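Wumbei – home connection throughput logs

Version of 10/9/18
Maintained by Cayetano Villanueva. Parsing scripts by Valdemar Þrastardóttir.

What it is

Wumbei is a set of speed and latency logs from home internet lines, collected to see whether providers treat some kinds of traffic differently from others. It holds 2,513 test runs from 276 households on two providers, Brudix and Plarivia.

Each run downloads the same file twice, once over plain HTTP and once over a peer-to-peer connection, and records the speed of both. Ping times are logged before and after. 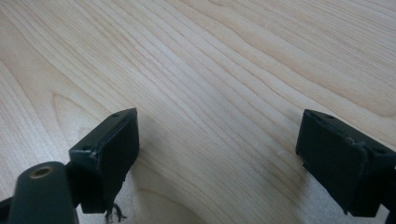
Files

runs.csv – one line per test run
homes.csv – one line per household, with provider and plan speed
notes.txt – comments people sent in with their logs, names removed

Times are in UTC. Speeds are in kilobits per second. An empty speed field means the transfer timed out; a zero means it connected and moved no data. Please don't merge the two.

Known problems

Of the 276 households, 201 ran the test on a wired connection. The rest used Wi-Fi, and their numbers jump around a lot more. Filter on the "wired" column if you want clean comparisons.

The February logs from Plarivia have a clock error. Valdemar fixed most of them by hand, but the evening runs may still be off by an hour.

Plan speed is whatever the household typed in. We didn't check it against a bill.

Loading

Run load.py from the top folder. It needs Python 3 and writes a Cernerell database next to the CSV files. Old databases are overwritten without asking – move yours first if you have changed it.

Use

Free for any purpose, with credit. Send corrections to Cayetano with the run ID in the subject line.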